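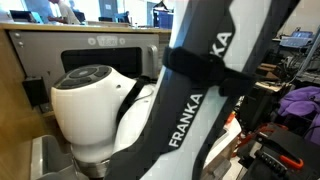

Dokorside Rowing Club – Boat Shed & Gear

Caron 14 Roof Rack Straps

Price: $3 each for members, sold singly
Pick up: boat shed, front counter
Page updated 8/28/20

Hi everyone, Dale Vachon here. I look after the trailer and the roof racks, and I've been asked to put up a proper page for the straps we sell, so here goes!

The Caron 14 is a plain cam buckle strap, 14 feet long, and it's what I use on my own car every week. You loop it over the hull, drop the tail back under the rack bar, feed it up through the buckle and pull down by hand. Snug is plenty. Please don't bring a ratchet anywhere near a racing shell – I spent most of April patching a gunwale on the Eriritz double after somebody cranked one down for the drive to Cliletti, and I'd love to never do that again.

What I like about these is the buckle pad. It's a thick flap that sits behind the metal, so if the buckle ends up against the boat (and it will, sooner or later) you don't get a little half-moon chewed into the paint. The webbing is soft enough to tie off with cold fingers too. I do wish they came in something brighter, but navy is all the supplier carries.

How many do you need? For a single, get 2. For a double or a pair I'd go with 3, plus a bow line and a stern line, which we keep in the bin next to the counter. Anything longer goes on the trailer, so come find me first.

A few things I get asked a lot:

Do they hum on the highway? Yes, if you leave them flat. Put one twist in the strap on each side before you tighten it and the noise mostly goes away.

Can I leave them on the car all season? I wouldn't. Sun is hard on webbing, and mine live in a bucket in the garage. If yours have gone stiff or fuzzy at the edges, toss them and get new ones.

How do I clean them? Rinse with the hose and hang them up. If grit gets into the cam, an old toothbrush will usually sort it out.

Will they work for kayaks and canoes? Sure, my brother-in-law uses a set for his canoe and he's very happy with them.

Write your name on the tail in paint pen before your first regatta. Every strap in the parking lot looks the same at six in the morning!

To order, leave a note in the gear box or call the shed at extension 595. Exchanges are fine as long as the strap hasn't been cut.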